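Housekeeping Skills, Unit 3: Laundry
Notes for the October group. Instructor: Shirley Hulme, Arkcombe

Read before lab. Bring the sorting sheet from last time, some of you still owe me one.

Sorting
Whites / darks / towels alone. Check the care tag first, then color. Pockets!! Zippers up, bras in a mesh bag. Anything with a stain goes in its own pile, treat before wash.

Loading
Drum three quarters full for cotton, half for synthetics. Hand flat on top of the load, if it won't go in, take something out. Sheets go in one at a time, loosely, they wrap around everything else otherwise.
Wipe the rubber seal before you close the door. Lint, coins, hair ties all end up there.

Spin
1,000 rpm for everyday cotton. 400 for delicates and wool. Don't crank it up to save dryer time, Fulgencio will tell you about the creases.

Stacked machines
Two drums, one above the other. Read the panel before you press anything, layout differs by make and people do start the wrong drum. Door open all the way before you reach in, then basket on the floor close to the machine but not where you'll step on it.
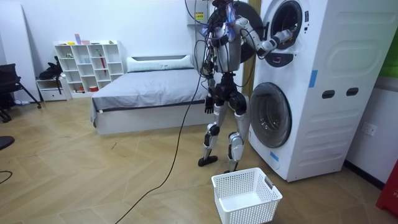 Emptying: feel right around the back of the drum, socks stick to the top. Small stuff out first, then pull the big peices toward you. Don't yank. Lint filter after every single dryer load, not at the end of the day. Leave washer door ajar when finished.

Fold while warm. Towels in thirds, then half.

For next time: handout p. 21, the tag symbols. Short quiz, no notes. Questions to me or Olaia Marín befor lab.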